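Losov学院学生机器人社公布Ñahui项目第一阶段结果，报名参加Flolum学生操作赛

Daltow，2023年2月3日，星期五——Losov学院学生机器人社今天公布Ñahui项目第一阶段的测试结果。该项目由11名在读学生承担，内容是让一台桌面机械臂通过学习人工示范，完成形状配对板上的拾取和放入动作。第一阶段共录得有效示范1,061次，随后进行了300次测试，成功率为80%。社团同时确认，将以该项目报名参加本年度Flolum学生操作赛的桌面组比赛。

Ñahui项目在上学年末立项。当时社团里做轮式小车的人多，做机械臂的人少，几名二年级学生提出想做一个“手上的活”，题目要小，一个学期内能看到结果。经过几次讨论，题目定为形状配对：泡沫材质的绿色板上有十字形、八边形、方形和圆形的孔，机械臂需要用两指夹爪夹住零件，移到相应的孔位上方，再放进去。第一阶段只做红色圆柱体和圆形孔这一组。

选圆柱体开头有实际的考虑。圆柱体竖直放置时，从哪个方向夹都差不多，放入时也不需要绕竖直轴对准角度，学生可以先把精力放在位置误差上。方块和八边形要多处理一个转角，十字形的问题更多，夹爪夹在哪一对臂上会直接影响后面的动作。这几种零件留到第二阶段。

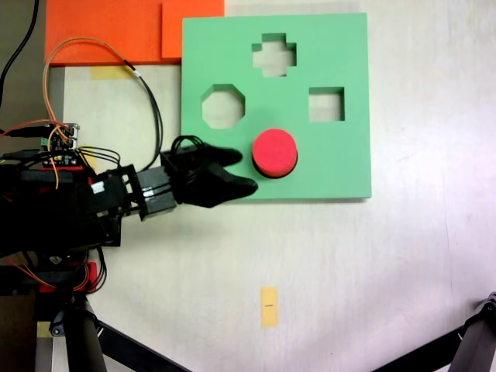 示范录制从去年12月开始，安排在课后进行，每次由两名学生值班。一人操作机械臂，一人负责摆放零件和填写记录表。记录表的栏目是学生自己定的，包括操作者、零件起始位置、夹取次数、是否放入，以及备注。备注一栏起初没有统一写法，有人写“歪了”，有人写“偏左”，还有人只画一个箭头，后来整理数据时花了不少时间核对。从第二周起，社团规定备注只能从固定的几个词里选，确实说不清的再另写一行。

起始位置的安排也改过一次。最早的做法是操作者凭感觉把圆柱体放在板子附近，录了几天后，负责数据的学生把位置画成散点图，发现大部分点挤在同一侧，正好是值班学生伸手最方便的地方。此后改为由程序随机给出位置，值班学生照着摆，包括零件放在桌面上、放在板面上，以及部分搭在孔边的情况。早期录制的示范没有作废，但在训练时降低了它们所占的比重。

不合格的示范按三条标准剔除：中途有人碰到桌子或支架的，零件被夹爪弹出工作范围的，录制数据有缺失的。夹了不止一次才夹住的示范予以保留。项目组的看法是，机械臂自己执行时也会有夹空的时候，它需要见过夹空之后应当怎么做。1,061次是剔除之后的数字。

训练采用的是模仿学习中较为基础的做法。模型读取图像和机械臂各关节的角度，输出接下来一小段时间内的动作。学生比较了几种不同的动作长度，长度太短时，机械臂在孔的上方来回犹豫，迟迟不松开；长度太长时，一旦前面夹偏了，后面就会照原计划做完一整套动作，手里却没有零件。最后选用的是中间的一档。训练在学院机房的公用计算机上完成，排队时间比训练时间长，项目组因此养成了先在小数据上跑一遍、确认程序没有错误再提交的习惯。

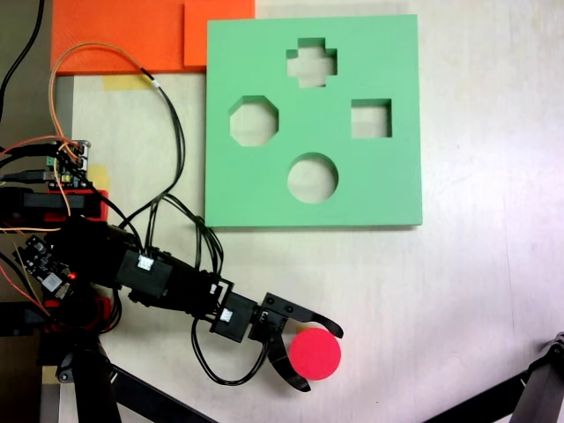

测试在示范录制全部结束后进行。为了避免测试者挑选容易的位置，300次测试的起始位置事先生成并打印出来，贴在记录本里，测试时按顺序执行，不跳过，不重来。一次测试算作成功，需要满足的条件是：圆柱体完全落入圆形孔内，夹爪松开并离开板面，整个过程中没有人干预。圆柱体斜靠在孔沿上的，按失败计。

失败的情况中，最常见的是放入时偏移，即圆柱体已经移到圆形孔附近，松开后压在孔沿上，没有落下去。其次是夹取时夹得偏高，移动过程中零件在两指之间转动，到达孔位时已经倾斜。再次是起始位置过于靠近板子边缘，下方的夹指先碰到绿色板，把板子推离了原来的位置。还有少数几次属于设备问题，包括一次接头松动导致关节没有响应。按照事先约定，设备问题也计入失败。

项目组内部对最后一点有过争论。有成员认为接头松动与模型好坏无关，计入失败会让结果显得偏低。讨论后维持原来的约定，理由是Flolum的比赛规则同样不区分失败原因，现场不会因为线松了就给一次重来的机会。这次讨论之后，项目组在每次开机前增加了一道检查，逐个确认舵机接头，再让机械臂空走一遍，查看线缆在最大伸展位置上有没有被拉紧。

线缆是整个学期里反复处理的问题。这台机械臂的线走在外侧，腕部附近需要留出一段余量，余量小了，夹爪转动时会受牵扯；余量大了，线圈会垂下来碰到桌面或零件。学生先后试过扎带、布套和几种走线位置，每改一次都要重新检查夹爪的活动范围。负责硬件的学生把每次改动写进维护日志，日志现在已经成为新成员入门时的阅读材料之一。

除技术工作外，项目也承担社团的教学任务。参加项目的学生来自不同专业，入社时有人没有写过程序，有人没有用过螺丝刀以外的工具。社团没有按专业分工，规定每名成员至少要轮过录制、数据整理、硬件维护和测试四个岗位，轮完之后再选自己长期负责的部分。有一名学生在报告中写道，自己原本只想写代码，轮到录制岗位后才明白为什么数据里会有那么多停顿：操作者在等机械臂停稳，而模型把这些等待也学了进去。这一发现后来促成了数据预处理中的一项改动，即把持续过久的静止片段截短。
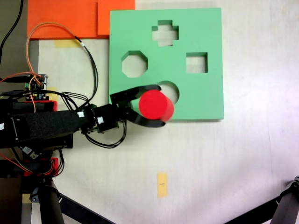 为什么不直接把孔的坐标写进程序，让机械臂每次走到同一个点？

板子固定不动时，这种做法可行，社团在立项前也试过，效果不错。Flolum桌面组的规则允许裁判在两轮之间移动配对板，零件的摆放位置也由裁判决定，写死的坐标到了现场就用不上了。另一种办法是先用图像识别算出板子和零件的位置，再规划路线，社团有一组学生正在做，打算在第二阶段与模仿学习的方法放在同样的起始位置上比较。目前还没有可以公布的结果。

第二阶段的工作将于本学期内展开，主要有以下几项。

一是增加零件种类。方形零件排在最前，八边形其次，十字形放在最后。每增加一种零件，都先单独录制和测试，再与已有零件混合训练，检查加入新零件之后，圆柱体的成功率有没有下降。

二是移动配对板。第一阶段的测试中，配对板每次开始前都会放回桌面上的同一位置，只有零件的位置在变化。第二阶段将逐步加入板子的平移和转动。项目组预计成功率会先下降一段时间，示范数据也需要重新补录。

三是缩短完成时间。现在的机械臂动作偏慢，其中一部分来自示范者本身的谨慎。社团计划请操作熟练的成员重新录制一批示范，同时研究在回放时提高速度会不会影响夹取。比赛按规定时间内完成的件数计分，速度直接关系到成绩。

四是整理资料。记录表模板、测试起始位置清单、维护日志和失败分类说明将在整理后放到社团网页上，供其他学校的社团使用。示范数据是否公开，要等指导教师审阅之后决定。

关于比赛，Flolum学生操作赛桌面组要求各队自带机械臂，配对板和零件由赛方提供，材质和尺寸在赛前公布。Losov学院此前没有参加过桌面组，社团派出的队伍曾参加小车组。这次的参赛名单将从项目成员中产生，上场人数以赛方规定为准，其余成员负责备件、记录和赛前调试。名单确定之前，全体成员照常参加训练。

社团也在准备搬运方案。机械臂固定在支架上，拆装之后各部分的相对位置会有变化，这对依靠图像的模型影响很大。项目组计划在学院内先做一次拆装演练：把整套设备拆开，搬到另一间教室，重新装好后使用同一份起始位置清单再测一遍，看结果与第一阶段相差多少。桌面上用胶带做的定位标记能帮助摆放，但换了桌子之后需要重新量、重新贴，演练时会把所需时间一并记下来。如果差距过大，就要考虑在不同的房间里补录示范。 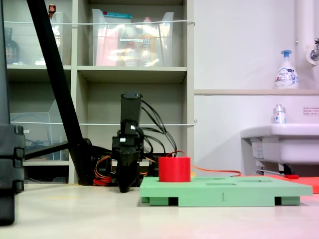 Eimear Ó Conaill表示，80%这个数字放在课堂上可以交作业，放在比赛里还不够用，她更看重学生把每一次失败都归了类。“他们拿着记录本来找我，翻到哪一页都能说清楚那天发生了什么，下一步先改哪里也有依据。”她同时提醒，第二阶段不宜同时改动太多东西，零件、板子位置和速度应当分开来做，否则成功率变了也不知道是哪一项引起的。

项目组已采纳这一意见，把原定同时进行的前三项工作改为依次进行。调整之后，十字形零件能否赶在比赛前完成还不能确定。如果来不及，队伍将在比赛中放弃十字形零件，把时间用在其余几种上。规则允许参赛队自行决定放置顺序，未放入的零件不得分，也不扣分。

社团本学期继续招收新成员，不限专业和年级，不要求有编程或机械方面的基础。新成员先参加安全培训，内容包括急停按钮的位置、机械臂运行时手应当放在哪里，以及通电状态下不得插拔接头，之后由老成员带着完成第一次示范录制。有意报名的同学可在社团活动时间到实验室登记，也可以通过学院学生活动页面提交申请。

Losov学院学生机器人社还欢迎Daltow市内的中学前来参观。参观者可以在成员指导下亲手操作机械臂，尝试把圆柱体放入圆形孔。参观须由学校统一预约，每次人数视实验室当天安排而定，录制和测试期间不接待参观。

关于Losov学院学生机器人社

Losov学院学生机器人社是由学生自行管理的课外社团，设有小车组和操作组，Ñahui项目隶属操作组。社团活动在学院实验室进行，面向全体在读学生开放。

关于Flolum学生操作赛

Flolum学生操作赛是面向在校学生的机器人比赛，分为小车组和桌面组。桌面组以机械臂完成拾取、配对和放置任务为内容，参赛队须由在读学生组成，指导教师可以到场，但比赛开始后不得进入操作区。

媒体联系

Losov学院学生机器人社宣传组。采访和参观预约请通过学院学生活动页面的社团信箱提出，信件请注明“Ñahui项目”。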